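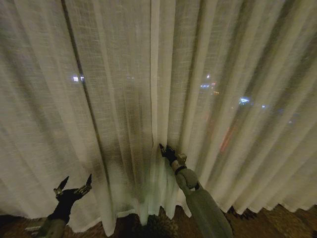 Right gripper on the edge of a sheer panel, left gripper open.

Titton two-arm kit: FAQ

Can it grip sheer fabric?
Yes. Set the Kandero profile to 16 and take the panel by its vertical edge.

Does night use need a setting?
Select Dark Glass. Lamp reflections can upset depth readings.
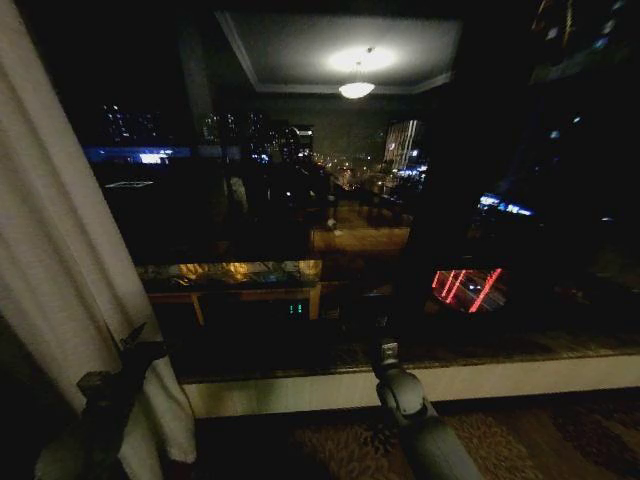

Both arms at a night window, with a ceiling lamp reflected in the glass.

Is Joseck firmware supported?
Version 62 and later.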